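1/ ok so people keep asking how the infusions are going and I keep typing the same answer in nine different chats. putting it all here. long, sorry

2/ short version: Crohn's, diagnosed at 20, on my third biologic, switched in April. feeling like a wrung out sponge but a sponge with better bloodwork

3/ the number everyone in this corner of the internet wants: calprotectin. was 2092 before the switch. came back 896 after the second infusion. latest one is 404. still high!! but look at the direction

4/ for the non-gut people, calprotectin is a stool test, shows how much inflammation is going on in there. yes you collect it yourself. yes it's as glamorous as it sounds

5/ So-ying (my IBD nurse, patron saint) called me with the 404 herself instead of leaving it in the portal. I was in the cereal aisle. cried next to the granola. a man moved his cart away

6/ infusion day, since a few of you are starting soon and scared. I was scared too

The night before. drink water. more than you think. my veins are garbage and it makes a real differnce. lay out soft clothes with sleeves that push up past the elbow. phone charger goes in the bag NOW, before bed, or it stays on the nightstand

7/ Morning of. eat something. I do toast and a banana because that's what stays put in me, you know your own gut. text whoever's driving you. mine is my cousin Chak-lun Tu who listens to podcasts about shipwrecks the whole way to Plevberg

8/ At the center. weight, temp, blood pressure, then the questions. any fever, any cough, any antibiotics lately. don't fib to keep your slot. I did that once years ago with a sinus infection and ended up way sicker, and I got a lecture I deserved

9/ then the needle, then you sit. mine runs long because I had a reaction on drug number two so they go slow with me. ask for the warm blanket. ask twice

10/ The day after. this is the one I wasn't ready for. no fever, no pain really, just flat. arms weigh a ton. brain is soup. I cancel everything and don't feel bad about it anymore (I feel a little bad)

what I can do on a day after: shower sitting down. one load of laundry if someone else carries it. wipe one counter. answer maybe two texts. that's the list

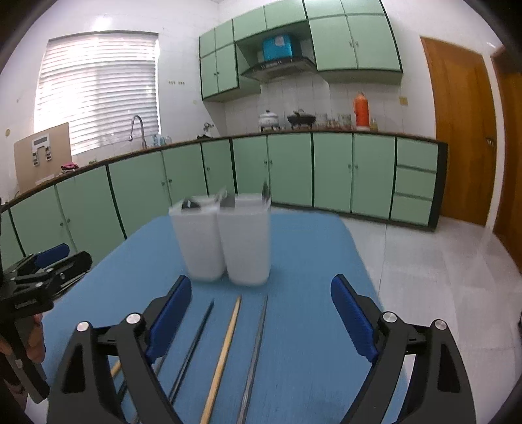

11/ Food, because it's the top question

I'm not doing a miracle diet thread. please stop sending me the celery guy

12/ what works for ME in a flare: white rice, eggs, peeled potatoes, broth, smooth peanut butter. what does not: popcorn, raw kale, anything my aunt calls "cleansing"

13/ I cook on the good days and freeze it in small tubs. label them. I did not label them and had plain rice with plain rice on the side last week

14/ Work. I told my boss at Niltness in a two line email. didn't name the disease, said I have a chronic condition with scheduled treatment and here are the dates. she said ok. I had rehearsed a whole speech for NOTHING

15/ not everyone gets that reply, I know. my last job was very different and I'm not getting into it on here. if you're in the US look up intermittent FMLA and ask your GI office if they do the paperwork. mine does, takes them forever, ask early

16/ Insurance. deep breath. the switch got denied the first time. the letter said I hadn't tried enough other things. I had tried the other things. it was in the file

17/ what helped: asked for the denial in writing, asked Dr Leung's office for a peer to peer call, wrote down the name of every person I talked to and the time. kept it all in one ugly notebook. approved on the appeal

18/ I lost weeks to that tho, and I flared the whole time. still mad. will be mad till I die probably

19/ Things not to say to me, a tiny list. "but you look great." "my coworker had that and she just cut out gluten." "at least it's not cancer." the last one came from someone I love very much, which made it worse

20/ things that are nice: "want company or want quiet?" and leaving soup on the step and going away. whoever left the Pillasent ginger chews in my mailbox, I ate the entire bag in one sitting, please identify yourself

21/ oh someone asked about travel. I haven't since the switch. there's a wedding I'd like to get to and I'm going to ask So-ying about moving a dose by a few days. don't move your own dose off my thread pls, call your people

22/ also not a doctor, obviously. I'm a tired person with a notebook

23/ next infusion is coming up and then labs again after. will post the number, good or bad. if it's bad I'm going to be annoying about it

24/ muting this now, need to lie down. if you're in the chair today hi, ask for the blanket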